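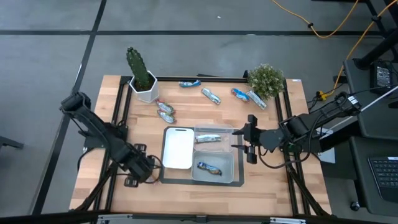
Wrapped bars, a cactus and a round green plant on the wooden table at Gutine, Tridby.

A visit to the Gutine oat mill and bar kitchen
Posted December 25, 2025

Tridby is the last stop on the bus from Pillulville, and the mill is a ten-minute walk uphill from the stop. The sign at the road still says Govindasamy Grain, which was the name until the bar kitchen was added and the two businesses were put together as Gutine. If you are driving, ignore the first gate. It leads to the loading yard and you will have to back out.

The open day ran from 11 in the morning until the kitchen closed for cleaning. Entry was free but you had to sign up, and groups went around in turn. Ours was led by Gwawr Price, who runs the mill side. She handed out hairnets and shoe covers and asked everyone to take off rings and watches. Beard nets were in a separate box that two people in our group had to be sent back for.

The tour starts where the oats come in. Trucks tip into a pit with a grate over it, and a screw lifts the grain to the cleaner on the top floor. The cleaner is a stack of shaking sieves inside a closed cabinet, so there isn't much to look at, but you can feel it through the floor. Stones, straw and stray barley go down one chute and clean oats down another. The barley is sold for feed.

After cleaning comes the kiln, and this was the best part of the visit for me. The oats are steamed and then dried slowly on the way down a tall column. It smells like toast with something sweeter behind it. Gwawr said the kiln is what decides the flavor and that she still checks it by chewing a handful, whatever the gauge says. We were each given a few from the top of the column and a few from the bottom. The first were chewy and tasted of grass. The second tasted like breakfast.
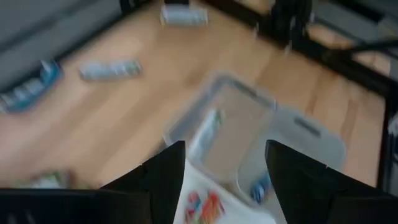 The hulling room was too loud for talking, so she explained it beforehand on the stairs. The oats are thrown against a ring and the hulls crack off, then a fan pulls the hulls away. They go to a boiler across the yard that heats the steam for the kiln. From there the groats are cut or rolled depending on the order. The rollers were being changed, so we saw one out of its housing and could touch it. It was smoother than I expected.

The bar kitchen is in a newer building and Joon-young Oh took over there. He came to the company as a baker and talks like one. Syrup, fat and salt are warmed together in a kettle that holds 200 liters, the oats and fruit go into a mixer, and the two are combined for as short a time as possible. If they mix too long the flakes break and the bar turns to paste. The slab is pressed flat, cooled in a tunnel and cut lengthwise, then across.

Someone asked why the bars are not baked. Joon-young said the oats have already been cooked in the kiln, and that a second heating made them hard by the end of their shelf life. They tried it for one January and went back. He also passed around a batch sheet, number 415, with the weights filled in by hand. They still keep paper copies of all of these in the office.

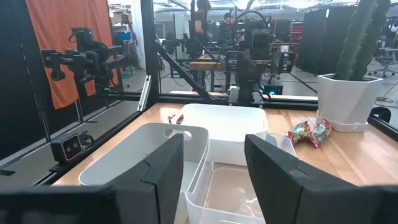
Wrapping is done in the next room. Film comes off a reel, is folded around the bar and sealed at both ends, and the finished bars drop onto a belt. A metal detector sits at the end of it. We watched it reject a test piece, which it did with a puff of air and a loud click. The children in the group wanted to see that again and got their wish.

The shop is by the exit. I bought rolled oats in a paper bag and a box of the date and ginger bars. The pinhead oats had sold out before we got there.

Practical notes: there are a lot of stairs on the mill side and no elevator, but the bar kitchen is all on one level and can be visited alone if you ask when signing up. No food or drink past the cloakroom. Wear something warm, as the intake floor is open to the yard. The number 127 bus back to Pillulville leaves from the far side of the road.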